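Trial of the Ambrose Bench Automation Package in Simulation
Project report, Laboratory Automation elective
Kendirberg Technical College
Submitted 9th May

1. What we were asked to do

Sernosgate sells a package called Ambrose for small labs that want to automate plate and rack handling on one bench. It comes as a virtual bench first and hardware second. The customer builds the cell in software, writes the moves, runs them, and then decides whether to buy the physical parts. Our department had a student license for April and wanted to know if the virtual part is good enough to use in the second-year course. We were not asked to judge the hardware, and we did not have any.

The license covers the simulator, a library of parts, the Vimus scripting tool and one year of updates. The price on the quote is 645 per seat, with no discount for colleges. The quote does not include the support contract.

2. Setting up the cell

Installation took most of an afternoon on the older lab machines because the graphics driver had to be updated twice. On the newer ones it went through without trouble. We used the newer ones for everything that follows.

A new project opens with a room, a table and nothing on it. Parts are dragged in from the library and snap to the hole pattern on the breadboard. The snapping is helpful for the pedestal and the tray. It gets in the way when you want a part at an angle, and you have to hold a key to turn it off. The manual lists the wrong key. We found the right one in the settings menu.

Our layout puts the arm on a pedestal to the right, with the instrument at the far end of the table and a black tray in front of it. The near side was kept clear so that we could add a handover position later. The input position is a flat black plate marked IN, and it can be placed anywhere on the board. 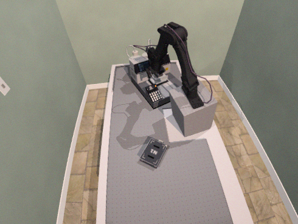 Reach was the first thing that limited us. With the pedestal further forward, the arm could get to the input plate easily but came into the instrument at a bad angle, and the planner refused the move. Moving the pedestal back fixed the instrument side. The input plate then had to be shifted a few holes before both positions worked. The software has a reach overlay that is supposed to show this in advance. It shows how far the tool can get and takes no account of which way the tool is pointing, so a spot can look fine in the overlay and still fail. We wasted a good part of the first week on this.

The cable on the arm is modeled too, but only for looks. It does not count as an obstacle. Anyone planning a real cell from this should leave extra room for it.

3. Writing the moves

Vimus has two modes. In the block mode you drag steps into a list: approach, grip, lift, move, place, release. In the text mode you write the same steps as short commands. You can switch from blocks to text but not back again without losing your comments. We lost ours once and stayed in text mode after that.

The commands are easy to read. A pick and place between two taught positions takes 10 lines, including the safe heights. Two of us had never programmed an arm before and both had a working move by the end of the first session.

Error messages are the weak part. Most failed moves give the same message, "target not available," and this can mean that the target is out of reach, that there is a collision on the way, or that the name is spelled wrong. The log file has more detail, but it is stored in a hidden folder.

4. Test runs

We ran the same pick and place task 50 times with default settings. The task was to grip a rack, lift it to the safe height and set it down at a second taught position. The start position of the rack was shifted by a small random amount each time. A run counted as good if the rack ended inside the marked tolerance and was never dropped.

The result was 37 good runs. Nearly all the failed ones had the same cause. When the rack started slightly rotated, one finger touched first and pushed it sideways, so it was set down crooked. In the rest, the rack slipped during the lift.

We then lowered the closing speed and added a short pause between closing and lifting. This got rid of the slips in a shorter set of runs. The crooked placements were still there, only less often. Sernosgate sells a vision add-on that corrects for rotation before the grip, but it was not part of our license and we can't say if it helps.

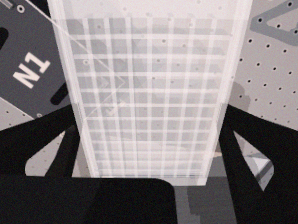
Figure 2. Gripper fingers at the sides of the translucent rack.

We watched a lot of replays from different viewpoints. The viewer lets you place extra cameras, including close ones, and this turned out to be the most useful feature for finding faults. From the wide view, a bad grip and a good grip look the same. From close up you can see how the fingers meet the rack borders. See-through labware is drawn well enough that you can check the markings under it, although the drawing slows down on a machine without a good graphics card.

5. Good and bad points

Good:
Fast to build a simple cell
Commands are readable for beginners
Free choice of camera positions
Replays can be saved and shared without a license

Bad:
Reach overlay ignores tool direction
Same error message for different faults
Manual is out of date in several places
Cable not included in collision checks
Price is per seat

6. Recommendation

We think the department should take Ambrose for the second-year course, with a small number of seats and students working in pairs. The reach problem and the error messages should be covered in the first class. A one-page sheet with the correct keys and the location of the log file would save each group several hours. We have put a draft of this sheet in Appendix B.

We would not use the success rate from the simulator as a promise for a real bench. Friction and finger stiffness are set to default values, and we had no hardware to compare them with. If the department buys the arm later, the same runs should be repeated on it with the same script.

Appendix A: Vimus script, final version
Appendix B: Quick sheet for students
Appendix C: Run log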